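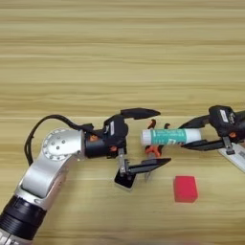 Light wood, long grain, darker honey streaks.

Jakstead Work Table, natural finish
Item 2142

The Jakstead is a table for people who have been working off an ironing board and would like to stop. It has four legs, a flat top and no opinions about your posture. There are no built-in chargers, cup holders or secret compartments. If you need somewhere to hide biscuits, the Nijs drawer unit fits underneath and is sold separately.

The top is finished with a matt hard-wax oil, which feels pleasant under the forearms and forgives most things short of a hot saucepan. No two tops have the same grain, so please don't send yours back for failing to match the one on your screen. People have tried.

Sizes and weights
Depth: 600 mm
Maximum load: 40 kg, evenly spread. Sitting on it is not evenly spread.
Fixings: 8 bolts and one hex key, to join the others in your kitchen drawer

Assembly
Leave all the bolts finger-tight until the table is standing up, then tighten them in pairs. Allow around 40 minutes, or an evening if you are doing it with a spouse.

Care
Wipe with a damp cloth. Dried glue comes off best with a plastic scraper and patience. Re-oil every February, or whenever guilt strikes. Jikine oil is the one we use in the workshop, and a small tin goes a long way.

Delivery
Kerbside only, before noon. The driver will not carry it upstairs, however nicely you ask.

Trade orders
Schools and offices can pay on account. Write to Romain Collet in Finance, who replies promptly and in complete sentences.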